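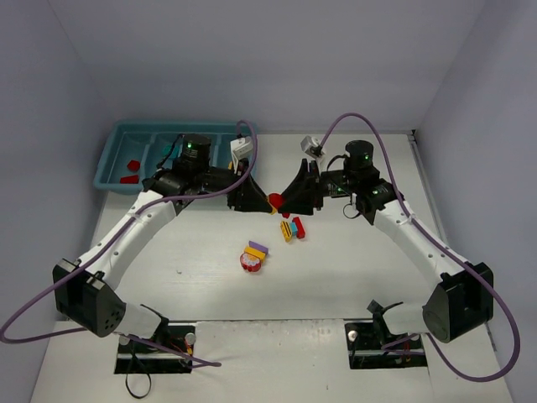 The right wrist camera on our two-arm cell keeps dropping out and I would like a second opinion on the cable routing before I change it. The left one is fine. Same camera model, same cable, same hub. As you can tell from the purple cables, each one goes up from the camera in an arch, down over the wrist and back along the forearm. The left one then swings out to the side and comes back to the base. The right one makes a wide loop around the outside of the elbow before it gets to the base, and I suspect that loop. Dropouts come when the arm reaches in to the middle for a handover, like the red piece it has there with the other gripper, and hardly ever when it is working at its own side of the table.

Things I have done so far: swapped the two cables at the hub end (fault stayed on the right arm), reseated the connector at the camera, updated the hub firmware. The log shows 59 disconnects since we started counting, all on the right. The cell has 977 hours on it.

Cable is the 2 meter Eyvindsson flex type. Lights on both wrists stay green when it happens, so I don't think it is arm power.

Wedodance
Posts: 14
15 August 2023

Kumer
Posts: 2,000

When you say you swapped the cables at the hub end, do you mean you plugged the right cable into the left port? If so you ruled out the port and that is all. You have not ruled out the cable or the camera.

Swap the cameras next, and leave the cables where they are. If the fault moves to the left arm it is the camera. If it stays it is the cable or the routing.

Wedodance
Posts: 14

Yes, only the ports. I see what you mean. Cameras are two screws each so I can do that tonight after the shift. I was putting it off, the calibration has to be redone if I move them.

Kumer
Posts: 2,000

You will have to redo it anyway if you end up replacing one.

b_kofler
Posts: 311

I would look at the arch before the loop. The cable comes out of the right camera and goes up over the motor housing with nothing holding it at the connector. Every time the wrist rolls, the weight of that arch pulls on the plug. A big loop at the elbow looks untidy but it is slack, and slack is what you want there.

We run a pair like yours for sorting and packing small parts. All of our camera failures were in the first few inches of cable. None at the elbow.

Balthasar Kofler

tableside
Posts: 88

Disagree with the above about the loop. Slack is good up to a point. A loop going around the outside of the elbow housing can get behind it when the arm folds, and then you have a bend tighter than the cable is rated for. You would not see it unless you stood at the side and ran the arm slowly through the whole path.

Our rule is a fixed point at the wrist, a fixed point at the middle of the forearm and a fixed point at the base, with the slack between forearm and base only. Keep the loop small enough that it can't reach the table at any pose.

b_kofler
Posts: 311

Three fixed points is fine. My point is which one to do first. If he shortens the loop and leaves the plug hanging, the pull at the plug gets worse.

tableside
Posts: 88

Agreed on that part. Do the wrist first.

I still say his symptom fits the elbow. It drops when the arm reaches in. Reaching in opens the elbow and takes up the slack from that end.

Kumer
Posts: 2,000

It also turns the wrist, so the symptom fits both. Swap the cameras.

Wedodance
Posts: 14

Swapped the cameras. Ran the handover routine 600 times overnight with the normal mixed blocks. Nine dropouts, all right arm. So it is not the camera.

Before I started I ran the arm by hand through the path, very slowly, and watched from the side like tableside said. The loop does not get behind the housing in any pose I use. It does rub on the edge of the elbow housing on the way out. There is a dull patch on the jacket the length of my thumb. No cut.

Then I held the plug still with two fingers (arm stopped, camera streaming) and had a coworker move the loop around. No dropout. Then I let the loop alone and pushed the plug sideways. Dropped out on the second push. Did it four more times and got it three times out of four.

b_kofler
Posts: 311

There you go. Replace the cable and clamp the new one at the camera before you run it. If you put a new cable in the same way you will be back in a few months.

For the clamp we use a small printed block that goes under one of the camera screws, with a slot for the cable and a zip tie over it. Leave the tie loose enough to turn. If it is tight it moves the stress to the edge of the block.

jmills_lab
Posts: 5

What do you guys use along the forearm? We had Velcro and it slid down toward the elbow over time. Double sided tape pads came off.

tableside
Posts: 88

Velcro with a strip of silicone tape wrapped on the tube first. The silicone grips and comes off clean. Don't cover the screws on the forearm tube or you will be peeling it off every time you check them.

jmills_lab
Posts: 5

Thanks, will try that.

Kumer
Posts: 2,000

Mark the cable with a paint pen at each tie while you are at it. Then you can tell at a glance if it has crept. We check the marks Monday morning with the rest of the list: base knobs hand tight, arm screws, gripper fingers, camera lenses wiped, table wiped. It takes ten minutes.

Wedodance
Posts: 14

We have a list but the cables were not on it. They are now.

Question on the length. With the wrist clamp and the forearm tie in place I have a lot left over at the base on both sides. Is it OK to coil it up and tie it to the base plate? There are already some thin wires there and I don't want to crowd them.

b_kofler
Posts: 311

Take the extra off the table. Run it over the front edge and coil it underneath. A coil on the base plate covers the knobs and somebody will end up pulling on it to get at them.

tableside
Posts: 88

Or buy the shorter cable. Medwood has the same type in 1.5 meter. Measure with the arm at full reach first and add a hand's width.

b_kofler
Posts: 311

I would not go shorter. The day you move the hub you will be sorry.

tableside
Posts: 88

Then you buy another cable. They are cheap next to a night of bad recordings.

Wedodance
Posts: 14

Going with the 2 meter again, I had one in the drawer. Fitted it this morning with a printed block at the camera, silicone tape and Velcro halfway down the forearm, and a second tie at the base. The loop at the elbow is less than half what it was and clears the housing edge. Did the left arm the same way even though it was not giving trouble.

Calibration redone on both. Another 600 handovers with no dropouts on either side. I'll leave the counter running and post again if it comes back.

Kumer
Posts: 2,000

Good. Keep the old cable out of the spares drawer. Cut the plug off it.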